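Drisar Hand Gripper, Set-up Guide
Section 4: Checking the finger pads and the grip

Do this check after every pad change, and again when the counter shows 200 grips. You need two grippers, a plain cloth or sheet, and a few small objects that roll or slide easily. Bead bracelets are good for this.

4.1 Grip check

1. Make sure both pads are seated flat on the inner face of the fingers.
2. Lay the bracelets on the cloth with free space between them.
3. Close the fingers slowly on one bracelet. Stop when the pads touch the beads from both sides.
4. Look at the gap between the pads. It must be even from top to bottom.

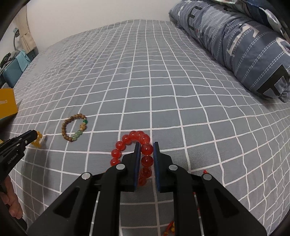

Fig. 29. Red bracelet held between the pads, second gripper at the left.

Note: If the beads slip, clean the pads with a dry cloth and repeat from step 3. Do not tighten the pivot screws to get more force.

4.2 Lowering check

5. Put an open box in front of you, with the low tray on your side.
6. Pick up a short string of beads and bring it over the tray. Keep the fingers pointing forward.
7. Lower until the last bead is near the floor of the tray, then open the fingers fully.
8. Repeat with the second gripper – the pads wear at different speed.

CAUTION: Keep your free hand away from the linkage arms when the fingers are moving.
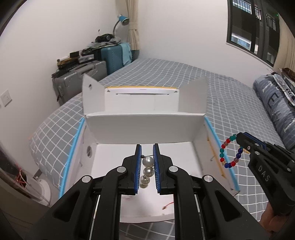 Fig. 30. Short pearl string at the front tray of the box.

If a pad shows cuts or a loose edge, replace both pads of this gripper together (pad set Plirkomeo 47).

2 comments
29 shares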